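Kit watch: Nedevari's refurbishing cell

Nedevari has been showing its Skarnon cell to repair shops, and on Sunday we went over to the Liltthorpe unit to see whether it earns the brochure. The pitch is that a robot can do the fiddly middle of a PC rebuild: processor, memory, lid down, next machine please.

We have heard that before. The sales sheet promises 7 machines a shift, but a decent technician with a cup of tea beats that by lunchtime. 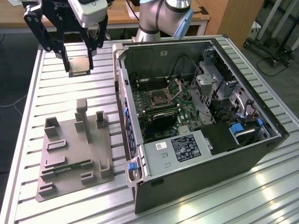

The parts plate is printed to suit one model of tower. Want to do another make? That is a new plate at £900, plus a visit to set it up, and the quote we were given allows for 3 visits in the first year. Small shops take in whatever comes through the door, so do the sums before signing anything.

Nedevari also sells a support plan called Major, with a five-day response. Five days is a long time to have a bench out of use – and bent socket pins, we were told, are not covered. 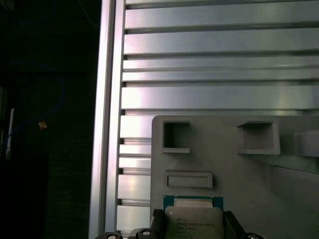

An Intel Xeon E5 held between the gripper's fingers, in front of the grey parts holder.

We have asked for a fortnight's trial with our own mixed pile of towers. Nedevari says it will come back to us in December.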